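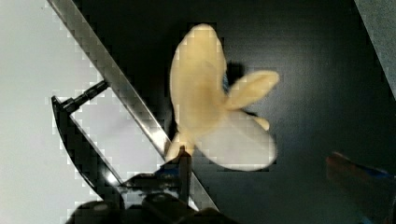 Sonen Play Kitchen Set, item 463
Supplied by Ilden, Tullstead

The set combines play food, small cookware and a toy toaster oven for tabletop use. The banana is pale yellow, with the peel partly open and the flaps spread to the side. It can be ordered separately as a spare.

Shipping weight of the play food pack: 700 g
Recommended table width: 80 cm or more
Cleaning: damp cloth, mild soap. Do not soak. 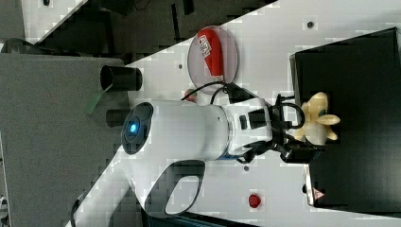 Rafferty Whitfield: Does the banana fit in the standard storage tray with the peel open? Ours has to go in on its side, and then the lid won't close.

The deep tray is recommended for pieces with open shapes. It stacks with the standard tray and uses the same lid.

Cookware and dishes include a black round pot, a pale-green oval colander with side handles, a gray plate, a small blue bowl and a mint-green cup. The dish rack is also mint green - slots are parallel. The toaster oven has a black body, a blue-tinted door and two round control knobs. Play food includes a tomato, an orange slice and a ketchup bottle. 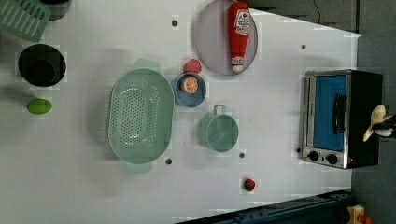 Paloma Van Dusen asked whether the colander could be replaced without buying the full cookware pack. It can. Order it as a single part and quote the set number.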